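Checking and Replacing Memory in an Office Desktop

A desktop that restarts at random or freezes while opening large files often has a failing or poorly seated memory module. The procedure covers full-size desktop modules. Laptops use a shorter module and a different latch.

Before opening the case, confirm that memory is the likely cause. Run the memory test built into the operating system or the firmware menu and let it finish at least 2 full passes. A single reported error is enough to continue. If the test is clean, check the power supply and the drive first.

Write down the type and speed of the installed memory. Generations are not interchangeable, and the notch in the contact edge sits in a different position for each one. Mixed speeds usually work, but the board will run every module at the slowest rating.

Shut the machine down, switch off the power supply and pull the cord. Hold the power button for 20 seconds to drain what remains. Touch bare metal on the case, or wear a grounded wrist strap, before reaching inside.

Open the latches at the ends of the slot. Some boards have a latch at one end only. Lift the old module straight up by its top corners and set it on an antistatic surface.
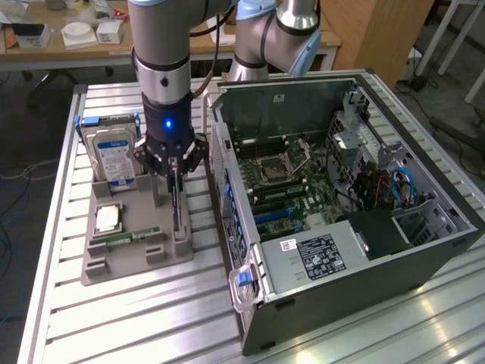

Florêncio Pinheiro wrote in to say that he cleans the contacts with isopropyl alcohol and a lint-free swab before ordering anything, and that on the older Wismont desktops in his office this cleared almost every fault. It is worth trying. Let the contacts dry fully and repeat the test.

To install, line up the notch with the key in the slot. Press down evenly on both ends until the latches close. The force needed is higher than most people expect — if one end stays up, remove the module and start over.

With two modules in a four-slot board, use the pair of slots given in the manual, commonly the second and fourth from the processor. Reconnect power and start the machine. The first start can take longer than normal while the board sets its timings. Check the total in the firmware menu, then run the test again.

Last updated November 2024

Comments

Lưu: Second and fourth slot fixed mine. I had them side by side.

trurkeo_fan: Does this apply to registered server memory?

Lomdale: Same steps, but check the board supports it. Most desktop boards don't.

We use cookies to remember your settings. Accept | Manage preferences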